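Wednesday night perception thread, because my wrist pose solver finally stopped embarrassing me and I need to tell someone!

Quick background: our tool at Varkell takes head camera video, finds the square tags on each wrist unit, and spits out two hand trajectories the planner can learn from. Cushions are my favorite test. So much fringe, so few hard edges.

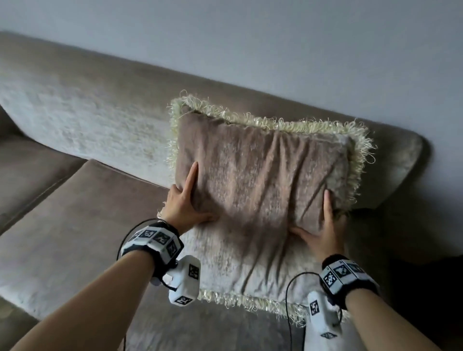
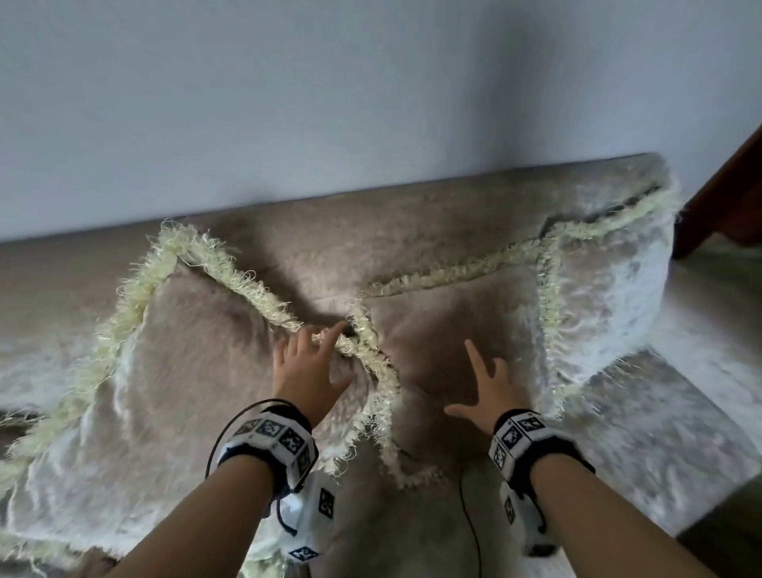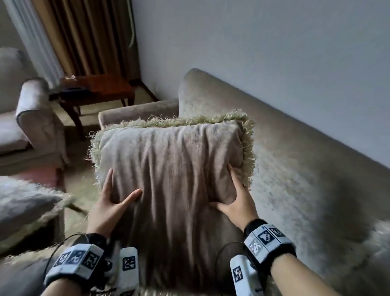

Same sofa in all three, tags on both wrists, and the fingers doing all the stuff I can't put a tag on (sigh).

Anisa Pillai wants to know why I don't drop the tags and run a hand keypoint model on everything.

Fair question! I do run one, for the fingers. But when it loses a fingertip in fringe it drags the whole wrist along with it, and then the planner learns a twitch. So the wrist comes from tags, fingers come from keypoints, and they only meet at the very end.

The bug, by the way, was the flip thing. A small square tag seen nearly head-on has two poses that fit almost equally well, and I was picking the winner one tag at a time. Now I solve every visible tag on a unit as one rigid body. Bad flips on my Karlow test set went from 992 to 13.

Of those 13, 3 are a calibration file I mislabeled. The rest I can't explain yet.

Still ugly: clock sync. One of the logs was 200 ms off and the solver happily smoothed right over it. I want a loud warning there, maybe a hard fail.

Adi Lau is reviewing the branch tomorrow morning, so if you have opinions on hard fail vs. warning, get them in tonight!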